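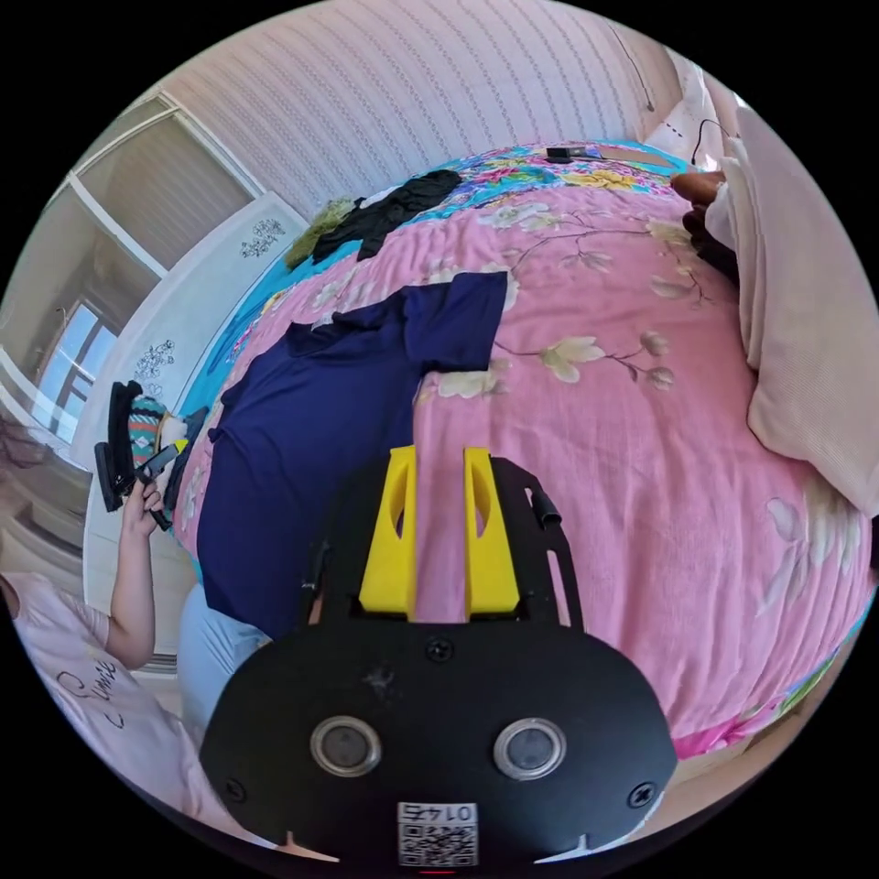

The fault that cost us most of September was a loose screw, and it took me far too long to find it. I was collecting folding and bed-tidying recordings with two hand-held grippers, and one of them kept losing its place. The recording would look fine for a while, then the track of the hand would jump sideways by the width of a pillow and carry on as if nothing had happened. You hold the thing by the back, the two yellow fingers stick out in front, and everything the software knows about where your hand is comes from what is fixed to that black plate. Three screws show on the face of it, one up by the fingers and one at each lower corner. The lower right one was my problem.

I'll put down what I did in order, including the wrong turns, as two people have written to ask.

The first bad batch came back from Jasmina Vasić, who checks the recordings before they go any further. She rejected 30 in one day. Her note said "right hand teleports" and gave the times. I assumed it was the software and spent an evening reinstalling everything. The next batch was the same.

Then I blamed the room. Tracking has trouble with plain surfaces, and it has trouble with repeating ones too, and bedroom wallpaper with fine stripes is about as repetitive as it gets. We closed the curtains and put the lights on. We opened them again. We moved to the other side of the bed. Naveen Saxena suggested taping some paper shapes on the wall, which I did, and the jumps did get less frequent for one session. I wrote to everybody that it was fixed. It was not fixed, and I had to write again the next morning.

What I should have done at the start was swap the grippers between hands. I had numbered the jumps and timed them but I had never traded left for right. When I finally did, the fault moved to the other hand with the gripper. That took five minutes and ruled out the software, the wall, the lights and me.

With the bad one on the kitchen table I pushed on the plate with my thumb and felt it give. It was a very small movement, less than a millimeter I would guess. The lower right screw turned freely under the driver. When the fingers closed hard on something thick, like a folded pair of pants, the plate shifted a little and then settled somewhere slightly different. The calibration was done with the plate tight, so from then on every number was off, and sooner or later the tracker gave up and guessed.

I took the screw out. There was no thread locker on it. Sugeng Sinaga, who put the set together, told me he had run out partway through and meant to come back to it. He was decent about it. I have done the same thing with a bicycle.

Repair, for anyone with the same build:

Take out all three plate screws, one at a time, and clean the threads.
Put a small drop of medium thread locker on each. The blue kind. Do not use the red.
Tighten them a little each in turn until they are all snug.
Leave it overnight.
Calibrate again before recording anything. Old calibration files are no use after this.

There is a safety side as well, a small one. A week before I found the screw, the fingers jammed half closed on a duvet cover and I pulled at them with my free hand. They let go suddenly and pinched the skin between my thumb and first finger. It bled a bit and was sore for days. I can't say for certain the loose plate caused the jam, but it hasn't jammed since. If it happens to you, let go of the trigger and put the gripper down first. Then work the cloth out.

We lost 101 recordings altogether. Lucimara Cordeiro thought some of the early ones could be saved by cutting them before the first jump. She tried it on a handful and the starts were already drifting, so they all went in the trash.

I now push on each plate before a session and draw a paint pen line across every screw head onto the plate. If the line is broken, the screw has moved. Sugeng does the same to new sets before they leave him. The next job is the cable clip on the other gripper, which has started to rattle, and I haven't looked at it yet.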